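第六讲 选购双臂桌面套件:怎样读一份产品报价

各位同学,上周讲义发得晚了,先说声抱歉。这一讲不写公式,专门谈一件课本里很少谈、可是你们毕业以后多半会碰上的事:实验室要添一套双臂操作平台,供应商把报价单摆到你面前,你该怎么看。我们以 Stollent 双臂桌面套件为例,配合 Khondokar 公司的上门调试服务一起讲。两份报价单的复印件已经放在课程资料夹里,请先翻一遍再往下读,不然后面的数字会有点跳。

一、报价单上有什么

Stollent 的基础套件标价 2,485 英镑,包括两只机械臂、底座、两个夹爪和一条备用线缆。桌子不在里面,框架也不在里面。去年就有同学以为图册上拍到的都算在价钱里,结果货到了才发现要另外找桌子,白白等了好些日子。所以第一条建议很朴素:拿一支笔,把“包含”和“另购”两栏分别抄下来,抄的时候自然就会发现问题。

Khondokar 的调试服务另收 511 英镑,含一次上门安装、一次标定和半天培训。要不要买这项服务,要看你们组里有没有人装过类似的设备。我个人倾向于第一套买,第二套自己装。第一次跟着师傅走一遍,能学到很多说明书上不写的小习惯,比如线缆在关节处要留多少余量,底座螺丝按什么次序拧。

二、试用时看什么

Fadstead 的展示间可以预约试用,每次两小时。请不要把两小时都花在看销售人员演示上,他们练得很熟,看着总是漂亮的。你们自己带任务去。我推荐早餐桌一类的任务,因为它看起来家常,里面却什么难处都有:碗是弧面的,勺柄又细又滑,杯子装了东西就怕倾斜,面包圈软硬不一,夹重了会变形。一套平台如果只会搬方块,摆到这种桌面上很快就露怯了。

试用时建议记这么几件事:两臂同时伸向桌子中央,会不会互相妨碍;夹爪从侧面接近矮物件时,手腕离桌面还剩多少空间;线缆垂下来,会不会扫到杯子;还有急停按钮,操作的人坐着够不够得到。最后一条常被忽略,请务必坐下来亲手试一次。

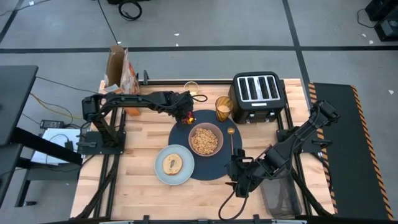

说到任务难度,我还想多唠叨两句。同一件事,物件摆得疏和摆得密,难度差得很远。试用的时候先摆疏一些,让自己熟悉手感,再慢慢往中间收。每换一次摆法就重新记一页,不要在旧的一页上涂改,回来讨论时才说得清是哪一种摆法出的毛病。盘子压着餐垫边缘这种情形也值得专门试试,夹爪去碰盘沿时,餐垫很容易跟着走。

三、保修与后续费用

Jahangir Munshi 老师去年替 Trutuncombe 教学点采购过同款套件,他很慷慨地把往来邮件整理给我们参考。他特别提醒,夹爪指垫属于耗材,不在保修范围内;延长保修两年的价格是 335 英镑,须在收货时一并登记,过后补买是不行的。这一条写在报价单背面,字很小,请大家翻过来看。

作业:按你自己假想的一个小实验室,写一页采购意见,说明买不买调试服务、买不买延保,并附上一份两小时的试用安排。不求长,理由要讲清楚,五月第一次课前交。写到一半拿不准的,随时来办公室找我聊,茶总是有的。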